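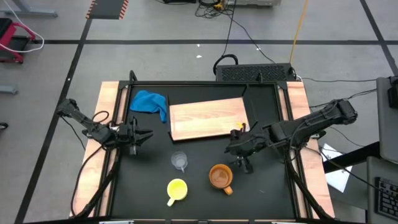
Table with a black work surface, tape lines on the floor.

HILLOW HEARING FUND: ROLICO MATCH CAME THROUGH

Quick one because the newsletter goes out tonight and I still have the parking notice to type up.

Rolico has confirmed the match. In writing. Every dollar given to the Hillow Hearing Fund through the December appeal gets doubled, including the checks that were postmarked in time but got here late. We asked specifically. So if yours was one of those, relax, it counts.

For anyone new: Hillow pays for hearing tests and first hearing aids for people in Brultden whose insurance won't, or who don't have any. Adults and kids both. We don't run the clinic, we pay the clinic. People mix this up and call us for appointments, please don't, we can't see the calendar.

What the money does now:

Testing days. Four of them this spring, up from what we could afford last year. 50 places at each, so 200 in all. The clinic does the screening and the full test on the same day if the screening shows somthing. No second bus trip.

Batteries. Sounds small. It was the thing people wrote to us about most. Anyone fitted through the fund now gets batteries for five years, mailed out, no form to redo. If you were fitted before this you're included too, just make sure we have your current address.

Ear molds for kids. They grow, the molds stop fitting, they whistle. Replacements used to come out of the parents' pocket. Now they come out of ours.

Janka Jurčo is handling the sign-ups again. She has asked me to say that a form with no phone number on it can't be booked. Put the number. If you don't hear well on the phone, write TEXT ONLY next to it and she'll text.

Thank you also to Wannasri, who fed everyone at the appeal dinner and then wouldn't send a bill. We did ask. Twice. Anong Rungrueang wrote the thank you letters afterward, over 200 of them, by hand, and if you haven't got yours it is probably becuase we have your old street. Tell us.

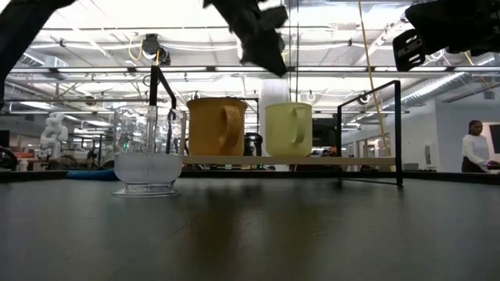
Do I need a referral from a doctor to get a place at a testing day?
A referral isn't needed. Fill in the sign-up form, tick the box for the date you want, and bring a photo ID and any old test results on the day. Under 18s need a parent or guardian with them.

Other bits. The clinic's side entrance is the one with the ramp, use that. Interpreters can be booked but Janka needs to know when you sign up, not the week of. Spanish and ASL are easy to get, other languages take longer.

Old hearing aids: yes, we still take them. Any brand, working or dead. Take the battery out first, put the aid in an envelope with your name on it if you want a receipt. The drop box is inside the Brultden library by the returns slot. Cases and chargers fine, loose batteries not.

Spring dates go on the website as soon as the clinic signs off on them. Forms are at the library desk now.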